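Recipe Testers Wanted – Home Cooks, October Round

Plondar is putting together a book of everyday vegetable dishes and needs 16 home cooks to try the recipes in their own kitchens. You will get 9 recipes by email, mostly curries, flatbreads and lentil soups. Cook each one as written and send us your notes. 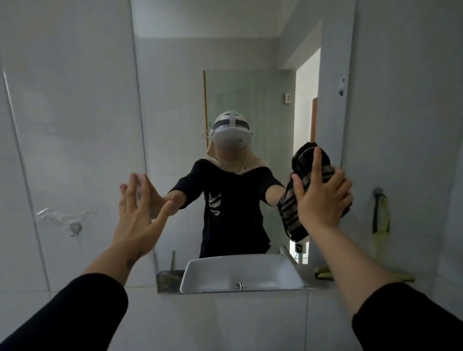 Do I need any training?
Regular home cooking is enough. We want people who make dinner most nights and can follow a written recipe.

You will need a stove, an oven, a kitchen scale and a set of measuring spoons. Spices come in a box from Ansari. Fresh vegetables you buy yourself – keep the receipts and we pay you back.
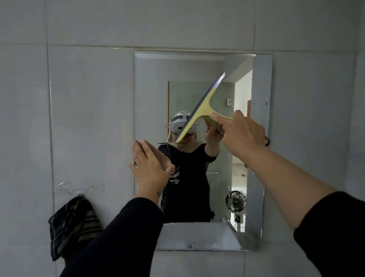 Notes can be short, but please write down cooking times, any step that was unclear, and whether the salt was right. If you swap an ingredient, say so.

One tester from the Lirnach round wrote:

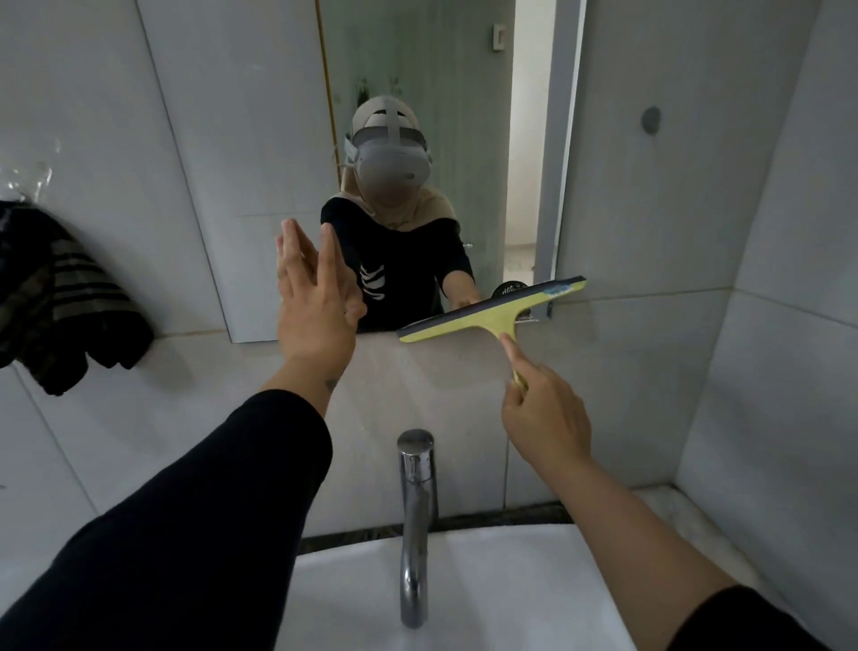 The dough recipe took me three tries, and they changed the water amount after I sent my notes. Plan on a free evening for the breads.

Pay is $22 per recipe, sent after your notes come in. Applicants with nut or dairy allergies are welcome – tell us and we will adjust your list.
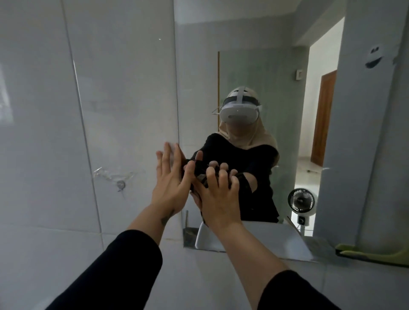
Hands at the mirror, Sekholm

To apply, email the Plondar test kitchen with your town and two dishes you cook often.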